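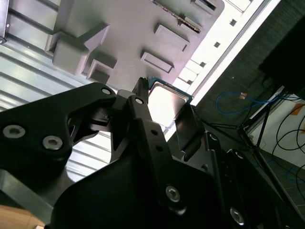 What decides whether a processor seats flat in a shallow plastic pocket? Mostly the tilt at first contact, together with the clearance between the pocket wall and the edge of the circuit board.

Figure 4. Processor held at a tilt just below the lower edge of the gray fixture. The metal heat spreader reflects the overhead light; the board edge shows along the top and left sides of the package.

4. Seating of the Package in the Fixture

4.1 Parts and Surfaces

The part under study is a square processor package consisting of a thin circuit board with a metal heat spreader on its upper face. The heat spreader is slightly smaller than the board, so that a narrow margin of board material remains exposed along the sides (Figure 4). This margin matters more than its size suggests. It is the first part of the package to meet the pocket wall, it is the part most easily chipped, and it carries the corner marks used to check orientation. The heat spreader is stiff and tolerates side pressure well. The board edge does not, and repeated contact at the same corner produces visible wear long before the package itself is damaged.

The fixture is a molded part in gray plastic with a stepped upper surface. A raised block stands at one side, and raised rectangular ribs stand at the other. Between and below these features is a small recessed frame that forms an open pocket. We refer to the block and ribs together as the relief features, and to the floor of the fixture between them as the deck. The same terms are used for all fixtures in this section, including those in which the relief features differ in height or spacing.

Four pocket variants were molded for us by Tudden to the drawings given in the appendix. All four share the same outer dimensions and the same floor. Variant A has straight walls and a sharp upper edge. Variant B has straight walls and a small chamfer on the upper edge. Variant C has the same chamfer with relieved corners, so that the corners of the board cannot touch the wall. Variant D has relieved corners and a wall that slopes for its full depth. The clearance at the floor was held constant across the variants, although molding shrinkage in variant D made its opening slightly tighter than drawn. We measured this shrinkage and kept the part, as a fixture in ordinary use would show the same fault.

4.2 Conditions

The trials began in April in a room with no outside windows. Overhead light was set to 650 lux at the deck, with a color temperature of 4000 K. Light level was held constant for one reason: the heat spreader behaves almost as a mirror, and small changes in tilt move the reflection across the face of the package. In a short series with the light uncontrolled, the reflection hid the orientation mark at some tilts and exposed it at others, and inspection results could not be compared from one session to the next. Athumani and Mohamedi report a similar difficulty with bare metal lids and recommend a diffuse source. We did not use a diffuser, as the reflection also serves as a sensitive indication of whether the package is level. A seated package returns the light evenly over its whole face. One with a corner riding on the wall returns a bright band at one side.

The raised block casts a shadow down its own face under overhead light. In the variants with a taller block the shadow reached the edge of the pocket and made the chamfer hard to see. Wall edges were therefore inspected separately, with a low lamp placed at the side of the deck, after the package had been taken out.

4.3 Procedure

A total of 288 insertions were made, divided equally among the four variants. Packages were drawn from a Dito storage tray in a fixed order, so that each package met each variant the same number of times. Before each insertion the board edge was brushed and the pocket was cleared with dry air. No lubricant or solvent was used at any point.

Each insertion was assigned one of three approach conditions. In the level condition the package was lowered with its lower face parallel to the pocket floor. In the edge-first condition it was tilted so that one full side reached the pocket before the opposite side. In the corner-first condition it was tilted along the diagonal, so that a single corner led. The direction of tilt was rotated among the sides or corners of the package to avoid loading the same part of the board throughout. Release height was fixed by a stop.

The package was held at its sides, across the heat spreader and board margin, in all three conditions. This leaves the upper face clear for inspection and keeps pressure off the contacts. It has a cost: whatever holds the package must either fit between the pocket wall and the board or let go before the package is fully down. With the pockets tested here the second course is the only one possible, and the last part of the travel is always unguided. The package drops, or slides, for a distance slightly less than the wall height.

After release, the package was classed as seated, high, or wedged. A seated package lay flat on the floor and returned an even reflection. A high package rested on the wall at one or more points but could be brought down by light pressure on the center of the heat spreader. A wedged package could not be brought down in this way and had to be lifted out and placed again. Classification was made by one observer and repeated by a second who had not been told the approach condition. The few disagreements all concerned the line between seated and high, and they were settled with a flat gauge laid across the heat spreader.

4.4 Results

Variant A gave the poorest result in every condition. Even with a level approach, the sharp upper edge caught the board margin whenever the package was off center by more than the nominal clearance. Most of these packages were high and came down under light pressure, though they left a fine line of board material on the wall. The corner-first condition produced the most wedged packages, and all wedging in variant A took the same form, with one corner on the floor and the opposite corner against the upper edge of the wall.

The chamfer in variant B removed most of the high packages in the level condition. Its effect on corner-first insertions was smaller than we had expected. The chamfer guides a straight side well, since the side slides down it along its full length, but it gives little help to a corner, which meets two chamfered edges where they join and is pushed back toward neither wall. In several trials the corner remained in this joint until the package was disturbed.

Variant C, with relieved corners, gave the best result overall. Wedging did not occur in the level or edge-first conditions. In the corner-first condition it became uncommon, and the wedged packages that remained were all in the largest tilt setting. Wear at the corners of the board could not be distinguished from that on unused packages. Some wear appeared instead at the ends of the straight sides, where the wall begins again after the relief -- a result that a larger blend radius would probably reduce.

Variant D was intended as an improvement on C and was slightly worse. The sloping wall centered the package during the upper part of its travel, but the tighter opening near the floor held some packages just above it. These were difficult to detect by eye, as the heat spreader was level and the reflection was even. They were found only with the gauge. We regard this as the least desirable kind of failure, in that an inspection based on reflection alone would pass it.

4.5 Discussion

The edge-first approach deserves separate comment. It performed nearly as well as the level approach in variants B and C, and better than the level approach in variant A. With one side of the package already resting against its wall, the position in that direction is known, and only the opposite side remains to be cleared. The rotation down to the floor then takes place about a well-defined line. The level approach has no such reference and depends entirely on centering before release. For a pocket that cannot be altered, a small edge-first tilt is therefore a reasonable choice, provided that the leading side is the one farthest from the relief features. When the leading side was next to the raised block, the limited space above the deck made the tilt hard to hold at its set value, and the spread in outcomes increased.

The relief features themselves did not touch the package in any seated position. Their influence is on access and on light. A lower block would shorten the shadow and open the approach from that side, at some loss of stiffness in the molded part. The Obura fixture drawings, which place the block farther from the pocket, take this course, but we have not tested a part made to them.

Two limits should be noted. The packages were few in number and were used repeatedly, so that some rounding of the board edge is present in the later trials. Seating was also judged by position only. No electrical contact was made, and a package classed here as seated may still fail to make contact in a working socket. Contact force is treated in Section 5.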